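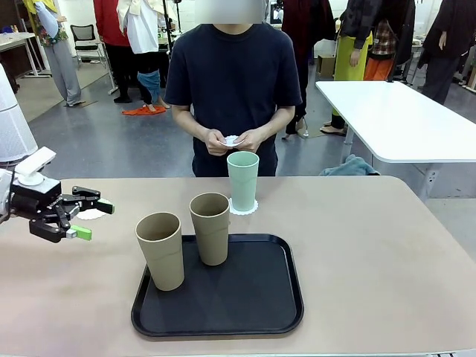
Page 5 of 29

Selside table-laying set
README, October copy. Kept by Siwan Gape.

What's in here
Pictures and notes on one small job: cups, a tray, and white scalloped mats under the cups. Tall cups, dark tray, mats with a lacy edge. Nothing poured, nothing eaten. It's the laying-out part only, for people who want to look at how a drinks table gets put together, one cup at a time.

59 runs in this release. Each run is one go at the table from start to finish, with a plain-words note. Older runs from Trimatau are NOT included, the notes were in a different style and I haven't had time to redo them.

The things
Cups: tall, slightly tapered, matt. Pale mint green, and a beige one that people also write down as tan or brown. Please search for all three words until I've tidied the notes.
Tray: black, rectangular, rounded corners, raised rim.
Mats: white, round, scalloped. Called doily, coaster, liner or mat depending who was typing. All the same thing as far as the notes go. I've used "mat" from here on.
Table: big, beige. Same one throughout.

The job
Cups come off the tray and go onto mats. A cup counts as placed when it stands upright with its base inside the lacy edge. Half on, half off = "partly placed". Standing on bare table = "missed". Still on the tray = "not started", even if it's been nudged.

Order of cups is free. We did argue about whether green should always go first and decided not to write it into the rules.

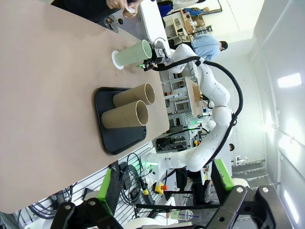
Green cup on its mat, the other two still on the tray.

Notes files
One text file per run, same name as the run. Three lines at the least:
start: what's on the tray, what's on the table
steps: one per line, short
end: where each cup finished up

Example of the steps part, copied from a Saleo note:
put mat down left
lift beige cup from tray
stand cup on mat, turn slightly
let go

Keep "left" and "right" as seen on the picture. Some early notes have it from the other side of the table, which muddles everything. If a note has (L/R?) after the run name I haven't checked it yet. Sorry. Next on the list.

Mats slide. If one moved while a cup was going down, the note should say "mat shifted". If it was straightened afterwards that's a seperate step, please don't fold it into the one before.
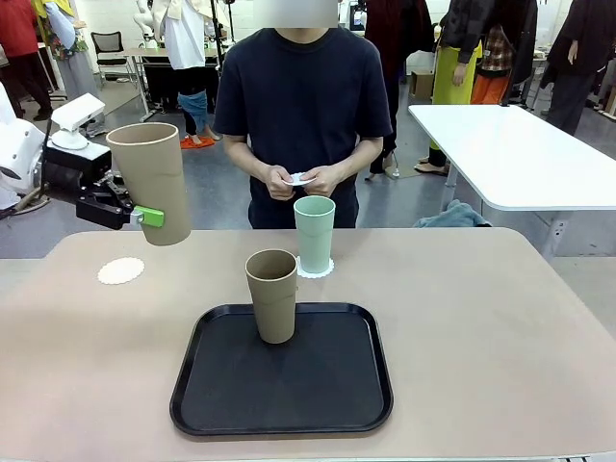
One tan cup lifted, one on the tray. Mat ready on the left.

Words to use
on the tray: base of the cup on the dark part or touching the rim
in the air: clear of tray and table both
on the mat: see above
waiting mat: a mat laid out with no cup on it yet
spare mat: one that's in somebody's hands and not on the table

A waiting mat and a spare mat are easy to swap over by mistake when reading quickly. Check before you write the end line.

Known problems
Lacy edges get lost where something passes in front. Don't guess, write "mat hidden".
Two beige cups close together: call them left and right, or near and far, but stick to one pair of words all through a run.
Views taken from close to the table look tipped over on their side. Upright is still upright, so don't put "cup fell" unless it's down in the other view as well.
Background is busy (clothes, shelves, boxes). Leave it out of the notes, only the table matters.

Size
Some 700 note lines in all, not counting blank ones. Pictures sit in the folder called Selside, notes in Beyene. Yes the folder names are daft, they've been that way too long to change and things break if you rename them.

Changes
Took out doubled end lines.
Added "spare mat" to the word list.
Fixed the spelling of scalloped, mostly.
Moved the cup colours into there own section, then moved them back.

Corrections
Send them to Siwan Gape with the run name and the line as it ought to read. One correction per line please, not a paragraph. Afternoons are best if you want a quick answer.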